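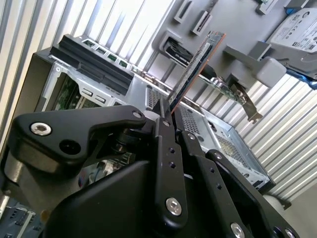 Narno is opening a second shop, and I'm so pleased to be the one writing to tell you! Our new place is called Horon, it's in Plarotach, and from the end of this month you'll be able to walk in with a tired old desktop computer and either get it going again, swap it for a better one or leave it with us for somebody else to have. If you've been to see us in Ham you'll know the sort of thing we do. If you haven't, think of a second-hand bookshop, only with computers (and a slightly worse smell of dust). An awful lot of it comes down to small parts. Take a stick of memory, the dark green board with black chips along it and that thin coppery edge down one side. It's a little thing, you can post it in a padded envelope, and putting an extra one into a slow computer is still the job I'd pick first if you gave me a screwdriver and a free hour.

4/9/24
By Daryna Pavliuk
60 shares | 2 comments

I started Narno because I was cross. My mum's computer had got so slow that she'd switch it on, go and make her breakfast, eat it, and come back to find the little circle still going round. The shop she took it to told her it was finished and sold her a new one. I took the old one home, cleaned it out, gave it more memory and a new drive, and I was still using it to do my accounts three years later. She wanted it back when she saw it. We had words.

So that's the whole idea, really. Plenty of computers that get called dead are just short of one or two things. Over the past year we've sent 268 of them back out of the door in Ham, to students and families and a man who wanted one purely for his model railway timetables, and every one was going spare before we had it. I'm proud of that number. I'd like it to be bigger, and Ham is simply full. We've got towers under the counter, towers in the kitchen and one propping the back door open (it's a very heavy one, it's good at it).

What you'll find at Horon

The shop is on the corner where the wool shop was, so lots of you will know it already. It's one long room with a counter at the front for handing things in and a proper workbench along the far wall, which we haven't had before. In Ham we do the repairs out of sight and then come back with the bad news or the good news, and I've never liked that. At Horon you can pull up a stool and watch your own computer being done, and ask as many questions as you like.

A refurbished desktop will be £60. That's the same as in Ham and it includes a keyboard, a mouse and somebody sitting down with you to get it set up. Monitors are extra, as we never know from one week to the next what we'll have. Laptops are on a list, and the list is long, so please put your name on it early and be patient with us.

Memory upgrades will be done while you wait if we've got the right sort in the drawer. People are often surprised that there is a right sort. There are several, they've changed over the years, and the notch along the bottom edge is in a different place on each kind so you can't push the wrong one home. Please don't try, though. I have seen what happens when a determined person tries. If you're buying your own, bring us the make and model of the computer first and we'll tell you what it takes, no charge, even if you then go and get it somewhere else.

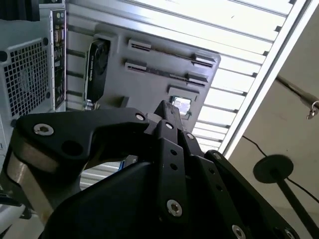

We'll also be running open-case evenings, and these are the bit I'm most excited about. You bring a desktop, you take the side off it, and you spend a couple of hours learning what everything is and giving it a good clean. There's no test and nobody minds what you call things. We tried one in Ham back in April and it overran by so much that I missed my last bus – a very nice woman with a hoover in her boot gave me a lift. She's since replaced her own power supply and now corrects me on cable routing.

The evenings will be led by Oluwatosin Effiong, who is coming over from Ham to manage the new shop. I asked Tosin for a quote for this, as you're meant to have one in a press release, and got the following by text message:

"I've wanted a decent bench for years and now I've got one. Come and say hello. If your computer's making a noise, don't describe the noise to me on the phone, bring it in and let me hear it. And please take your photos off it first if you possibly can."

That last part is worth repeating. We wipe every drive that's left with us, and we do it before anything else happens to the machine, so once you've signed it over there's no getting your holiday pictures back. If you can't get at your files because the thing won't start, tell us at the counter and we'll have a go at copying them for you before the wipe. It usually works but I can't promise it will.

What we'd love you to bring

Desktop towers of nearly any age, working or not. Loose memory, even a single stick, even if you've no idea what it came out of. Drives, power leads, mice, keyboards with all their letters. Screws! We're always short of screws. If you've got a jam jar of mystery computer screws in your shed then you are exactly the person I've been hoping to meet.

We can't take printers. I'm sorry, I know, everybody has one they want rid of, and so do I. We can't take the old deep televisions or anything with a swollen battery either, and if you do have a battery that's puffed up, please don't put it in a bag and bring it on the bus. Ring us and we'll tell you where it can go safely.

If you're taking memory out yourself, switch off at the wall, unplug, touch something metal to get rid of any static, and hold the stick by its edges. The clips at the ends press outwards and it pops up. Wrap it in the silvery bag it came in if you've kept it, or an ordinary paper envelope will do for the trip into town. Cling film is no good, and we do get a fair bit of it in cling film.

Where the money comes from

I get asked this a lot, so I'll put it in. Narno pays its way from the £60 desktops, the upgrades and a bit of repair work for small offices. The rent on the new shop is covered for its first year out of what we've put by in Ham. There's no big sponsor behind us and we're not part of a chain, although I admit that having a second shop makes me feel as though we might be the world's smallest one. If a school or a club in Plarotach needs several machines at once, come and talk to me before you fill in any forms, and we'll see what we've got.

Ham isn't going anywhere, by the way. Same door, same hours, same kettle. I'll be there most mornings and over at Horon most afternoons until Tosin gets sick of me. Anything on order in Ham stays in Ham unless you ask for it to be moved across, and you can hand things in at either shop.

For anyone from the local papers or radio: you're very welcome to come and have a look before we open, and you can take all the photographs you want. Ask for me, Daryna, at the Ham shop, or leave a message with whoever picks up. I'm happy to talk about memory, mums, old drives and why your computer takes so long in the mornings, and if you've got a slow one in the newsroom then bring it with you.

Last updated 2 days ago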